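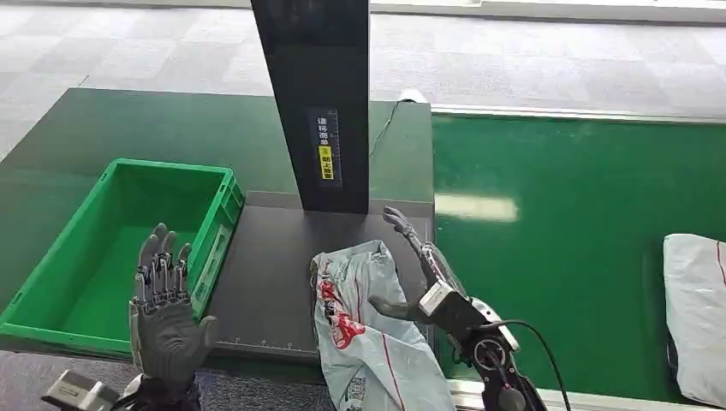 Figura 6. Las dos manos en el puesto de trabajo, con una bolsa sobre la placa y la caja verde a la izquierda.

Imprimir esta página | Enviar por correo electrónico

4. Puesta a punto de las manos antes del turno

Si has llegado hasta aquí es que ya tienes la célula anclada y la cinta nivelada (apartado 3). Ahora toca lo que más me gusta a mí, las manos. La primera vez me llevó una mañana entera y acabé llamando a Tapio Kinnunen, de Goltberg, que me hizo repetirlo todo desde el paso 1. Tú irás más deprisa, ¡prometido!

Ten a mano el paño sin pelusa, la llave pequeña del estuche Dikar, unas bridas nuevas y un par de bolsas de prueba.

4.1 Comprobación en parado

1. Pon el selector en MANTENIMIENTO y espera a que la baliza deje de parpadear. Luego pulsa la seta de emergencia, que siempre se nos olvida a alguno.

2. Empieza por la mano izquierda. Mira el recubrimiento gris de la palma, buscando cortes o zonas brillantes. Con las bolsas de plástico se va puliendo poco a poco, y cuando brilla, resbala. Pásale el paño apenas humedecido, siempre de la muñeca hacia los dedos.

3. Mueve cada dedo con suavidad hasta el tope y suéltalo. Tiene que volver solo. Si uno se queda a medias, no lo fuerces y vete directamente al apartado 7.

4. Pasa a la mano derecha y repite. En esta fíjate además en el dedo metálico fino: un poco doblado está bien, es su postura de reposo. Lo que no quieres es juego lateral en la base.

5. Sigue con la yema el cable negro del antebrazo derecho. Debe hacer una curva amplia hacia fuera y bajar sin tirantez. Yo antes lo embridaba bien pegadito al antebrazo, que quedaba precioso, y me cargué dos en un mes — déjale su curva.

PRECAUCIÓN. No metas los dedos en la articulación circular del antebrazo mientras haya tensión en el armario, tampoco con la seta pulsada. Ovidiu Anghel os lo contará con más detalle en la formación, y hacedle caso.

4.2 Placa y columna

6. Limpia la placa gris oscura encastrada en la mesa. Las marcas blancas de regla del borde delantero son finas y se borran con disolvente, así que solo agua y jabón neutro.

7. Comprueba que la columna negra no se mueve al empujarla con la mano abierta. Si cede, aprieta los tornillos de la base en cruz, un poquito cada uno.

8. No despegues la pegatina amarilla ni la tira vertical de la columna, aunque no leas chino. Alina Marinescu tiene las traducciones en la carpeta del armario.

9. Coloca la caja verde vacía a la izquierda, pegada a su tope. El programa Borkesum da por hecho que está ahí y no la busca.

4.3 Prueba con una bolsa

10. Rearma la seta, pasa el selector a AJUSTE y carga la rutina 34. La velocidad tiene que quedar al 40 %. Si la pantalla te pide código, es el 3396.

11. Deja una bolsa de prueba sobre la placa, arrugada, tal cual caiga. Puede colgar un poco por delante, que en producción también cuelga. La tentación es estirarla y dejarla monísima, y entonces la prueba sale perfecta y no sirve de nada.

12. Sal de la zona, cierra y lanza un ciclo. La mano derecha debe acercarse con el pulgar por delante y pinzar el plástico sin arrastrarlo por la placa.

13. Repite hasta completar seis ciclos. Si falla uno, vuelve a mirar la palma (paso 2). Si fallan dos o más, recalibra el pulgar según el apartado 5.

Nota: durante la prueba la cinta tiene que estar parada. Puede haber una bolsa esperando encima, no molesta, pero que no avance.

Nota sobre los reflejos: la cinta verde devuelve bastante la luz del techo. En Cozma perdimos una tarde entera con detecciones raras por culpa de esto, hasta que Dorin Pană giró una luminaria y se acabó el problema. Si te pasa, prueba primero con la luz antes de tocar parámetros — te lo pido por favor.

14. Apunta el resultado en la hoja de la célula, con tus iniciales, y devuelve el selector a AUTOMÁTICO.

Revisado el 20 de junio por Virgil Buzatu.

Imprimir | Enviar por correo electrónico

Apartados relacionados
3. Anclaje de la mesa y nivelado de la cinta
5. Recalibrado del pulgar derecho
7. Dedos que no vuelven a su posición
Cambio del recubrimiento de la palma
Parada larga de agosto: qué dejar desconectado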